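# The Light at Stirham Station

Every district has a house people slow down for. Ours is Stirham, a stone homestead sitting 43 kilometres out of Durkham on a road that turns to soup each winter, and I have been in love with its ghost story since I was seven years old.

The way my grandmother told it, a lamp appears in the upstairs window whenever the creek is about to come over the ford. Stockmen used to swear by it. If you saw the lamp you turned your horse around, and if you were too proud or too thirsty to turn around, well, your hat was found on the fence at Hostidier the next morning. (It was always a hat. I've heard this story in four different kitchens and the hat has never once become a boot!)

What I love most is how the tale shifts depending on who has hold of it. In Durkham the lamp belongs to a governess waiting for a letter. Out at Hostidier, the next property along, they'll tell you it's a shearers' cook who left a pot on and came back for it. And there's an older version again, in which the light belongs to the Maurya, a paddle steamer that went down with a load of wool and is still looking for a landing, never mind that the river is a good half-day's ride away.

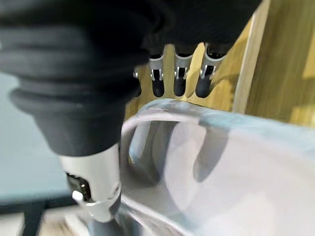

Has the light ever been written down by someone who saw it?

The best account is in the station daybook, where a bookkeeper noted a "lamp burning above, room locked, creek up by morning" one wet March, between a tally of 992 wethers and a complaint about the flour.

I got to read that entry for myself this year and I'm not ashamed to say the hair stood up on my arms. The ink has gone the colour of weak tea. There's no fuss in it at all, just a tired man recording a light in a locked room with the same pen he used for the sheep, and I believed him on the spot.

The room itself is a delight. You climb 9 steep stairs from the landing, duck under a beam that has clearly met plenty of foreheads, and come out in a little space with a sloping ceiling and a window facing straight down the valley to the ford. Stand there late in the afternoon and the sun comes off the water and hits the old glass so hard the whole pane glows gold. Could that be your ghost? Maybe, on a clear day. It doesn't do much for a wet night in March, and the locals will point that out before you've finished your sentence.

Then there's the sound. Visitors ask about the light, but people who've slept at Stirham tend to bring up the footsteps, which go along the upper hall and stop outside the locked room. I stayed a night and heard possums, a loose sheet of iron and my own heart. I also heard something that might have been a heel on a floorboard, once, a bit after two, and I pulled the doona up over my head like a child.

If you go, ring ahead about the road and take a torch. Ask for the hat story in Durkham first, then ask again at Hostidier, and don't let on that you've already heard it.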